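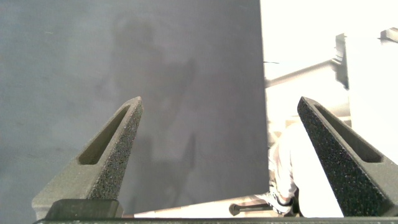

Grip, the rough-textured sort

1/ The Jisten Trophy was played this morning and I came ninth, so naturally I have written a thread.

2/ For anyone outside our corner of amateur golf: the Jisten is an annual match between Basari (us, clifftop, windy, one working hand dryer) and Stasiv Park (them, flat, a spa). Everyone plays Stableford off full handicap and the best eight cards from each side count. You will notice where ninth puts me.

3/ I had 34 points. Our eighth man had 35. He holed a putt from off the green at the last while eating a sausage roll. I've nothing against him. The sausage roll was from my bag.

4/ Tee time was 7.40, which at Basari in June means you can see the first green but the sea mist has taken the second fairway. My partner said to aim at the foghorn. I did, and I was the straightest I've been all year.

5/ Equipment news. I was using the new Flellex driver, bought after a long winter of telling people it's the archer and all that. It goes 15 yards further than the old one in whichever direction I hadn't planned.

6/ The lad from Stasiv who had it won't mind me saying he had 38 points and a half set of clubs from his grandad. No driver at all. He hit a 3-iron off every tee, walked after it, hit it again. Quite upsetting to watch close up.

7/ The 6th is the one people ask about. Par three over the gully, wind off the sea, and a bell you ring when you've cleared the green. Our group rang it after eleven minutes. The group behind applauded, and not in a nice way.

8/ I did birdie the 9th. I mention this in its own post so it can be found easily.

9/ Lunch halfway round is a Basari tradition that Stasiv has been trying to abolish for as long as I've been a member. They say it kills the rhythm. I had 19 points before the soup and 15 after it, and I'm still voting to keep the soup.

10/ Lost ball at the 13th. We all looked for the full three minutes, then a walker on the coast path pointed to it, sitting up beautifully, at three minutes and a bit. Stasiv's man was very sorry about the rules. He looked it.

11/ By the 16th the maths was being done out loud, which I don't enjoy. I needed two pars and a bogey. I made two bogeys and a par. Very nearly an anagram.

12/ Final score: Stasiv Park by two points. That's across eight cards a side, all morning, all that walking. They get the cup, which is smaller than you'd think and has a dent that each club blames on the other.

13/ I also had to hand over £50 on a side bet I made at the winter dinner, when I was less familiar with my own putting. Paid in full by the bike racks. We shook hands and he asked if I'd like a receipt.

14/ Several replies asking about the Flellex. It's for sale. Lightly used, one owner, small chalky mark on the sole from a path. Headcover included. Collection from the Basari car park, where I'll be practising with a 3-iron.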